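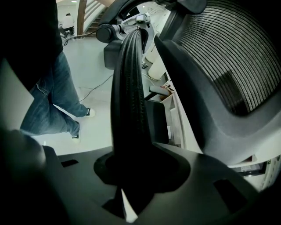 Week 4 handout: good practice for handheld gripper sessions

Hi all! Most of you asked for last week's talk in writing, so I've typed up my notes and tidied them a little (only a little). They cover working with the handheld grippers in a shared room. Omid Nouri will take the lab half again, and the sign-up sheet is on the course page.

## First, whose rules are these?

Ours, mostly. The published robot safety standards are written with powered machines in mind, and you'll read parts of those in week 6. A tool you carry around by hand falls into the gaps, so at Farnside we keep our own house rules. Fatemeh Ahmadpour wrote the first version and I've been fiddling with it ever since.

I use two words in these notes, and I'd like you to use them the same way in your reports:

- **must**: do it every time, or stop the session
- **should**: do it unless you can write down a good reason not to

## The room

People walk through while you work. Somebody in jeans and sneakers cutting across the floor is completely normal in a shared space, and your session plan has to allow for it.

1. You **must** tell everyone in the room before you start recording, including the person sitting quietly way over by the stairs. I forgot this once and had to throw out a whole afternoon of work!
2. You **must** check the floor for cables. A thin dark one on a pale floor is easy to spot when you're standing still, and much less so when your eyes are on the gripper finger. Tape it, move it, or plan your route around it.
3. You **should** keep 130 cm of clear walking space. High-backed office chairs are the usual thief here, so push them in.
4. You **should** clear the bench before you begin. Cups, open boxes, handles sticking out over the side... all of it can catch a sleeve.

## The tool

Look at the fingers before each session. Ours are black and rubbery with a raised ridge, and I want you to look along that ridge and down at the collar where the finger meets the body. Any split, the tool goes back on the shelf with a tag on it. Please don't glue it (you know who you are).

Wipe the finger with a damp cloth. No solvents.

## Breaks and logs

Swap hands or swap people after 70 trials. Emerson Miranda did 178 in one go last spring and couldn't open a jar that evening, so I do mean it.

Log every stop, even the silly ones. Write what you were doing, who was nearby, and what you changed afterward. "Someone walked past, paused, carried on" is a perfectly good entry.

## For next time

Read the Trellville lab guide, sections 2 and 3, and bring one rule you disagree with. I'll start with rule 3 above, as I think my number is too small for our room.

Questions to me or Omid.

Josiane Arnaud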